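Damaden is a drama film written and directed by Kaisu Honkanen, with Raghda Hamdan in the lead role. It runs for 146 minutes and was shot in the harbour town of Rolska over a single June. The score is by Reginald Nguyen-Tran.

Plot

Hamdan plays Morris, a ferry clerk who returns to her late mother's house to clear it before it is sold. Her younger brother (Cyril Bramwell) refuses to leave. Most of the story takes place over 5 days and in 4 rooms of the house.
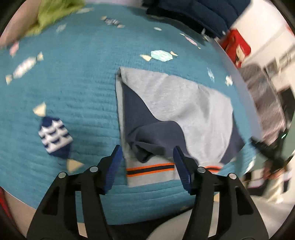 Honkanen wrote the first draft as a stage play and kept its long exchanges between brother and sister. Costumes were by Mwajuma Mussa, who limited the family's wardrobe to a few colours. Children's clothes in the flashbacks are mostly grey and navy, the pairing found in the folded garment on the blue-green quilted cover, while the adults wear brown. The house interiors were built in a disused net store, and the street scenes were filmed on location.

Release

The film opened on Wed 3 August and was distributed by Dustach, at first in a small number of cinemas. A planned shorter cut was dropped after test screenings. Reviewers praised Hamdan's performance and the sound recording, but several found the middle hour slow. The published screenplay, which includes two scenes missing from the finished film, had a first printing of 485 copies.

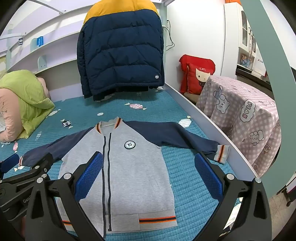

Child's zip-up jacket with raglan sleeves and a round chest badge.

Honkanen has said she does not intend to make a sequel.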